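Teaching the arm to close a flip-lid bin
Posted in June by Shabani Rweyemamu

The lid task needs four taught points and one slow push. It assumes the arm is already bolted down and the gripper's tool offset has been set.

Fix the bin's position first. Put a strip of double-sided tape under the base and keep the hinge on the far side from the approach.

1. Jog to a clear point above the bin and save it as HOME.
2. Move behind the raised lid, fingers down, and save BEHIND.
3. Bring the finger pads to the back of the lid near its top edge. Save TOUCH.
4. Follow the lid's arc forward and down until it shuts. Save SHUT.

Join TOUCH and SHUT with a circular move. A straight line drags the pads across the plastic and tips the bin over. Run the first pass at the lowest speed with a hand on the stop button.

Leave enough slack in the gripper cable for full wrist rotation. Mine snagged at cycle 742 and I lost the afternoon. After rerouting it, the program ran 1,185 cycles before I retaped the bin. 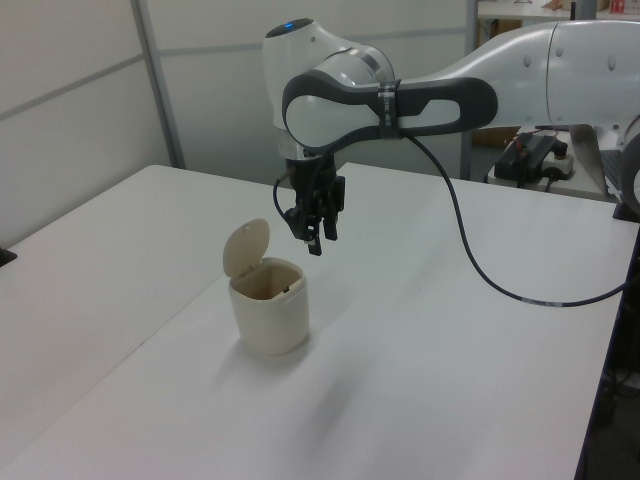
Gripper over the table, bin lid open.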